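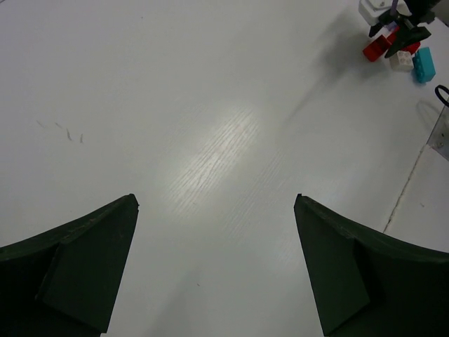 4.2 Workspace rules for two-arm cells

Before each session the operator confirms that both arms can reach the shared area without crossing cables. Only one gripper may enter a container at a time – the other holds its position clear of the rim. Of 1412 sessions logged under the Sarnier rules, 1073 met every item.

Figure 3. Left arm holding a block beside the divided container; right gripper open.

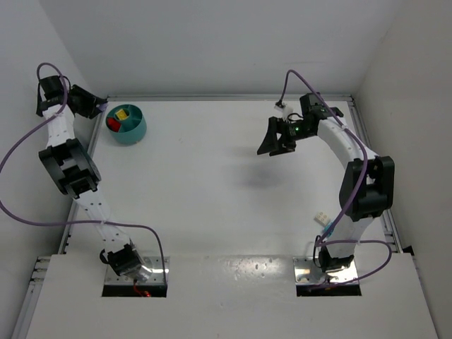

Mei Kasprzak objected in review that the one-gripper rule should also cover handovers, where both arms share a part. The rule was reworded in October, and Section 4.3 uses the new text.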